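4.2 Footwear and the floor near the entry

The second group of findings concerns shoes. In the first round of home visits, footwear was recorded only as part of the general category "clothing and personal items". By June it was clear that this category hid a good deal of the variation between homes, and Abella and Singhal proposed that shoes be coded separately. The revised coding sheet was applied to all visits, including those already completed, and the results reported in this section are drawn from the revised sheet only.

Across the full set of visits, 733 items were coded as resting on the floor with no container, mat or rack beneath them. Shoes formed the largest single group. Bags came next, followed by toys and by parcels that had been brought inside and left unopened. The pattern held in both the Badari units and the older rental houses, although the two differed in where the shoes were found. In the Badari units, where the front door opens directly into the living area, shoes tended to spread along the nearest wall. In the older houses, which have a hallway, they gathered at the hallway end closest to the bedrooms.

Participants did not regard all of these shoes as out of place. When asked to name the items in a room that "needed to be put away", most left out at least one pair that the coders had marked. Follow-up questions showed that the pair left out was nearly always the one worn most often. One participant described her everyday shoes as "already where they live". Another said that a rack was for shoes he was not wearing that week. We have therefore kept a distinction between shoes at rest, meaning those the household accepts in their current position, and shoes astray, meaning those that at least one member of the household would move if asked to tidy.

The distinction matters for how tidying is measured. A household that leaves its everyday shoes beside the door, and does so in the same spot each evening, will score poorly on any scale that treats the bare floor as the goal. Fahy has raised the same concern in relation to coats on chair backs. We agree with her view that a scale of this kind measures agreement with the researcher's standard, and tells us little about whether the household can find what it needs.

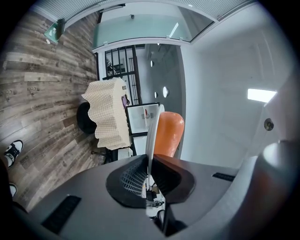

Figure 3. Black-and-white sneaker and part of a second shoe on a wood-plank floor.

Floor covering had a modest effect. On carpet, participants were quicker to describe shoes as a problem, and the reason most often given was dirt. On plank and tile floors the complaint was more likely to be about tripping. Floors with a strong pattern or a mixed colour raised a further point, which we had not expected. Several participants said that dark shoes were hard to see on such floors in the evening, and two had begun leaving a lamp on for that purpose. The coding sheet does not record lighting, and we are unable to say how common the practice is.

Pairs were a persistent difficulty for the coders. The written guide stated that two matching shoes within an arm's length of each other should be entered as one pair, and that a shoe without its match should be entered as a single. In practice, shoes were often partly behind furniture or at the edge of the area being coded, and the match could not be confirmed. Chauhan and Fawzy coded a shared subset of rooms in order to test the rule. Their agreement was high for shoes in open floor space and noticeably lower for shoes close to walls, beds and sofas. The rule was then changed so that a shoe whose match could not be confirmed was entered as "pair uncertain". These entries are included in the totals given above and left out of the comparison between households.

Storage provided by the landlord was seldom used for its intended purpose. The Badari units are fitted with a low Planora bench that has 3 open compartments below the seat. At the first visit, these compartments held cleaning products, pet supplies, reusable shopping bags and, in one home, a sewing machine. Shoes were stored there in fewer than half of the units. Participants gave two main explanations: the compartments were too shallow for boots, and the bench had been placed behind the swing of the door. The second problem was corrected in a small number of units at the tenants' own request, and in those units the use of the bench for shoes rose by the second visit.

The number of people in the home was a weaker predictor than we had assumed. Households of two produced nearly as many shoes astray as larger households, once children's footwear was set aside. What did appear to matter was whether members of the household came home at different times. Where arrivals were staggered, each person tended to keep a separate spot, and those spots were rarely moved by anyone else. We return to this point in Section 5, where the same behaviour is examined in relation to bags and keys.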